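Jotthorpe Dry-Brine Rub, 3-Jar Set

Item 2757. Salt-forward rub for beef, lamb and big mushrooms
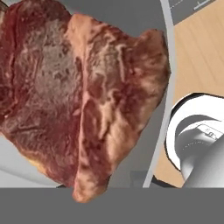 I started mixing this rub in my own kitchen because I was tired of buying jars that were mostly paprika and sugar. I like paprika! I like sugar too, but put enough of either one in a ripping hot skillet and you get a black crust that tastes like a campfire somebody put out with soda. So the Jotthorpe rub has no sugar in it at all, and only a little paprika in one of the jars. What you mostly get is coarse salt, cracked pepper and toasted seeds, and then each jar goes off in its own direction.

What's in the set

Jar one, Plain: coarse sea salt, cracked black pepper, a bit of garlic. I use it more than the other two put together, on everything from eggs to a whole roast.

Jar two, Seed: the Plain mix with toasted coriander, mustard seed and a little fennel. My favorite on lamb. If you think you hate fennel, try it once anyway, you get more of a warm smell than a licorice taste.

Jar three, Smoke: smoked salt, black pepper, dried onion and that small amount of paprika I mentioned. Good on mushrooms and on corn.

The jars are glass with a wide mouth, so you can get your fingers in and take a real pinch. I went back and forth on shaker tops for ages and finally left them off, as the coriander kept jamming the holes. If you really want a shaker, the lids from the Aklow spice jars fit (Marloes Declercq wrote in to tell me this and she was right, thank you Marloes).

How I use it

Pat the meat dry with paper towels first. Then sprinkle from higher up than feels sensible, a good foot over the board, and you'll get a much more even coat. Do both sides and the edges. People forget the edges!

After that it goes on a rack in the fridge, uncovered. Overnight is best for anything thick. If it's already five o'clock and everybody's hungry, salt it right before it goes in the pan and don't feel bad about it. The stretch in between is the one I try to avoid, when the salt has pulled moisture up to the surface and it hasn't had time to go back in. You end up with a wet steak and a sad gray sear.

Don't rinse it off. I get asked this a lot. Just blot it if it looks damp, rub on a thin film of oil and get cooking. And go easy on salting anything else on the plate until you've tasted it.

For a sauce, a pinch of Seed stirred into soft butter with some lemon zest does the job. Agnes Lunde, who tests most of my batches, keeps a roll of that butter in her freezer and slices it like cookie dough.

What it's not great for

Thin fish. The pepper is cracked too big and you get crunchy bits where you don't want them. I wouldn't use it on popcorn either, it just slides down to the bottom of the bowl. And please don't put it on meat that came pre-seasoned or in a salty marinade, check the label first or dinner will be rough.

Storage

Keep the lids on tight and keep the jars away from the stove. Plain lasts more or less as long as you'd like it to. Seed and Smoke are at their best in the first few months, and after that they're fine but quieter. If the salt clumps, poke it with a fork.

Allergy note: Seed contains mustard. All three jars are filled on the same table, so if mustard is a problem for you, please skip the whole set.

What customers say

"Bought the set for my dad and ended up ordering again for me. Plain is almost gone, Smoke is catching up." Nomvula Mthembu

"Love the Seed one. Wish the jars were bigger, I went through mine in 2 weekends of grilling." Liesbeth Van Beek

(Bigger jars are coming, Liesbeth! I'm hoping for June, if the glass shows up.)

Ordering

Sets go out in a plain cardboard box with paper padding. If a jar arrives broken, send me a picture and I'll mail you a new one, no need to return the pieces. Refills of Plain come in a paper bag. Seed and Smoke refills are sold out right now, and I'll put them back up on this page once the next batch of coriander is toasted.

Goes well with: Drovow cast iron skillet, Hendriks wire rack (fits a half sheet pan)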